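Robot Learning in Homes
Lecture 13 notes: Clearing a bed with two arms, and learning which order to do it in

Read these with the slides open if you can, since I skip the derivations we did on the board last time. The reading for this lecture is the Skoltell paper, sections 3 through 5. Section 2 is a survey and you can skim it.

Where we left off

Last lecture ended with a policy that could pick one named item off a soft surface and put it in a bin. It worked well for a single shirt. Then we watched it try a pile, and it pulled from the bottom, dragged everything along, and dropped half the pile on the floor. The grasping was fine! The gripper closed on cloth nearly every time. What went wrong was the choice of item.

So today is all about order. Given a bed with stuff on it, which thing do you move first, and which arm moves it? I love this topic because it looks like a small bookkeeping question and then opens up into almost everything hard about working in real rooms: soft things, stiff things, things half hidden under other things, and two arms that would happily run into each other.

The setup

Two arms, each with its own reach. Call them A and B. The camera view is turned into a set of item guesses, each with a mask (which pixels we think belong to it) and a score for how sure we are. Keep in mind that the masks are often wrong in piles. Two dark shirts become one item. One striped shirt becomes two. The method has to live with that.

Between every pair of items we want one number: how likely is it that moving item i will also move item j? Skoltell calls this the drag score, and I'll write it d(i, j). It isn't symmetric. Pulling a sheet of paper out from under a mug usually shifts the mug. Lifting the mug does nothing to the paper. Make sure you can say in your own words why d(i, j) and d(j, i) differ, because the homework leans on it.

Learning the drag score

This is the part I find really pretty. You don't need anyone to label the scores. Every time the robot moves something, you compare the camera view before and after. Whatever changed, apart from the item in the gripper, got dragged. That gives you a training label for free, one for each pair, on every single move.

The paper trains on 2,816 moves collected this way. That is a small number for this field! It works because one move in a crowded pile gives you a label for every neighbor of the moved item, so the set of pairs is a lot bigger than the set of moves.

Two warnings. First, a change in the view isn't always a drag. The arm casts shadows, and a soft cover will puff up slowly after weight comes off it. The authors wait until the view settles before taking the second snapshot. Second, the moves have to be varied. If the robot always picks the top item, it never sees a bad drag and the scores all go to zero. They fix this by choosing a random item for a share of the moves early in training. Messy, but it pays off later.

Choosing the next move

Once you have d, the choice is simple enough to write in one line:

cost(i) = sum over j of w(j) * d(i, j)

Pick the item with the lowest cost. The weight w(j) says how much we mind item j being dragged. A T-shirt gets a low weight. A laptop gets a high one. The paper sets these by hand, 1 for cloth and 100 for anything stiff that could be damaged by a fall. Those two values do nearly all the work.

Notice what the weights do to the order. With equal weights, the robot starts wherever the pile is loosest. With a large weight on a laptop, any garment touching it becomes expensive, and the laptop itself often becomes the cheapest first move. Take it away and every garment near it gets cheap again. I was delighted when I first worked that through on paper, and I'd encourage you to do the same with a three-item example before going on.

Splitting the work between arms

The simple rule: each item goes to whichever arm can reach it with the larger margin from its limits. The second arm waits, or starts a move only if its whole path stays clear of the first. Gatel, the planner we use in lab, handles the clearance check for you. You give it both paths and a safety distance and it says yes or no.

A better rule lets the second arm hold things down. If d(i, j) is high and both items are in reach, arm B presses lightly on j while arm A lifts i. We didn't have time for this in class, but section 5 covers it, and it's my favorite part of the paper.

A worked case
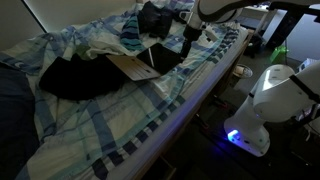
Figure 1. Open laptop on a plaid duvet, one arm's gripper just above the top right corner of the screen. A dark garment overlaps the lower left of the base.

Try the cost rule on Figure 1. Start with the black garment and the laptop, the only pair that mixes cloth with something stiff and is plainly overlapping. Is d(garment, laptop) high? Which way would you pull the garment to make it lower? Now add the heap behind the laptop, where the striped piece and the white cloth sit close together. You can't tell from one view what lies under what, so write down a range for each score and see whether the best first move changes across the range.

Then think about the laptop itself. It's open, so there are two very different places to hold it. Our drag score treats it as one stiff lump and knows nothing about a hinge. Pulling on the screen may turn it on the hinge and leave the base where it was, or it may slide the whole thing. Items with joints are outside what the method covers, and I think that's a great project for somebody.

Also look at the duvet. It's rumpled, and it touches everything. Should it count as an item? The paper says no and treats it as ground. I'm not fully convinced. Grab a fold of it by mistake and every d(duvet, j) is close to 1.

For the homework

Log in to the course machine, Pleva, and copy the folder named Ji. It holds the before and after views plus a starter script. If you get a 404 when you follow the link from the old syllabus, use the path on the course page.

1. Compute drag labels from the view pairs. Try two settings for the change threshold and say which one you trust.
2. Fit the small model from section 4. Plot predicted against measured drag.
3. Change w for stiff items from 100 to 1 and rerun the ordering. Describe one case where the order flips.
4. Optional: write down how you would add a hinge.

Part 3 takes the longest to run, so start it early. Next lecture we go back to holding with the second arm, and please bring your plots from part 2.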